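Wallpaper, wire baskets and a small obsession

February 19, 2022

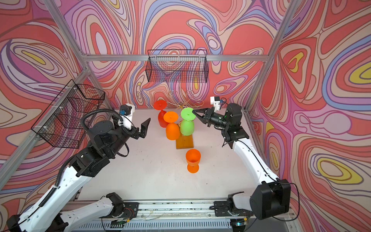
Swirls on three sides, baskets up on the wall. I love it so much.

OK, so a bunch of you asked about marbled wallpaper after I mentioned it in my last post, and I've been meaning to sit down and write this for ages. I am deep in it, people. I have a folder on my laptop called SWIRLS and I'm not sorry.

What gets me about this one is the color. Coral red and salmon right up against lavender and periwinkle, then these little pockets of mustard yellow, and every band has a thin dark line around it so it doesn't all melt into mush. And the big yellow ovals on the right! I'd have been scared of those in a sample book. With a plain white work surface underneath, though, I think the whole thing can be as loud as it wants.

The other bit I'm stealing is the baskets. Black wire mesh, hung up off the table, and the pattern still shows through the one on the back wall. I had been planning on solid bins for my craft nook (I even had them in my cart at Colitz) and now I've gone right off them. Why cover up paper you spent weeks choosing? There's a silver rail along the back that one basket hangs from, and the one on the left is held with small white clips. My friend Ans Hermans swears by rails for everything in her sewing room, so she's going to be unbearable about this.

My nook is a lot less exciting at the moment. It's the end of the upstairs hallway, three walls, painted the beige that came with the house. I've ordered 3 samples from Besach, taped them up next to the light switch and changed my mind every morning. The green one is already out. It looked like soup. The pink and gray is nice in daylight and kind of sad after dinner.

Couple of things I've learned from doing the powder room last June, if you're tempted:

Order one more roll than you think. I ran short behind the door and the next batch was a different pink.

Start with the back wall. A swirly pattern is pretty forgiving at the corners, but you still want your best match where you'll be looking all day.

Put the rail up after the paste has dried properly. Ask me how I know - no, don't.

Still deciding on desk height, and whether I want one basket or two. Two, probably. Yarn in one, and scissors, tape and all the junk in the other. If anybody has used the peel and stick kind on a slightly bumpy wall, please leave me a comment before I order!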